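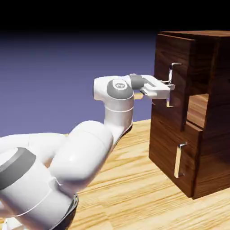 Sim render, drawer task. Gripper at the upper handle.

1/ Budget thread for anyone pricing a first arm cell. We are a small shop (Clallmont, kitchen hardware testing) and the June request is for one arm, one parallel-jaw gripper, one table. I've been doing the planning in simulation so the quote matches the work.

2/ The job is drawer cycling. Pull, hold, push, repeat. Fixture is a two-drawer cabinet with vertical bar handles. Vertical bars matter for the budget: jaw orientation decides how much wrist travel you need, and wrist travel decides where the base gets bolted.

3/ Payload was the first line item I got wrong. I sized for the weight of a drawer. The arm never lifts the drawer, it drags it on slides. What counts is peak pull force at full reach, plus the gripper's own weight. Dropped one arm size after redoing that.

4/ Reach went the other way. The arm has to pull along a straight line for the full drawer travel without running into a joint limit. First base position in sim failed 17 out of 100 pulls on the lower drawer, all joint limits. Moved the base back and to the left. Zero since.

5/ That move cost nothing. Doing it after the table was drilled would have cost a table.

6/ Quotes. Homent and Sonton both came back on the arm. Homent is cheaper on the sheet but lists the controller cable, the pendant and the mounting plate separately. Put them back in and the two are close enough that lead time decides it.

7/ Ask every vendor for the same five lines: arm, controller, gripper, mounting, freight. If they won't split it that way, split it yourself before you compare.

8/ Fingers. Stock fingertips are flat. Flat tips on a round bar will hold, but they wear a groove. Irina Onu (our test lead) wants a shallow V cut in them. Neagu quoted a batch of 50 pairs, which is too many. Asked for a smaller batch, waiting.

9/ Spares: two sets of fingertips, one gripper cable, one set of drawer slides per month of running. Slides are the part we are trying to break, so they go under consumables and not under equipment. Accounting cares about this.

10/ Things sim did not price for me: handle screws backing out, slide friction changing with dust, cable drag on the wrist. I added a contingency line for those. Viorica Lazăr signs off on capital and asked for it to be itemized. Fair.

11/ Guarding. A collaborative arm still needs a risk assessment, and the pinch point between drawer front and cabinet body is ours, not the arm vendor's. Budget hours for it even if you end up buying no fence.

12/ Payment terms on the Sonton quote are 60 days from delivery. Homent wants half up front. For a shop our size that was a bigger difference than the price.

13/ Not decided yet. Next step is rerunning the cycle with the Sonton joint limits loaded, lower drawer first. Will post the spreadsheet layout once the vendor prices are stripped out of it.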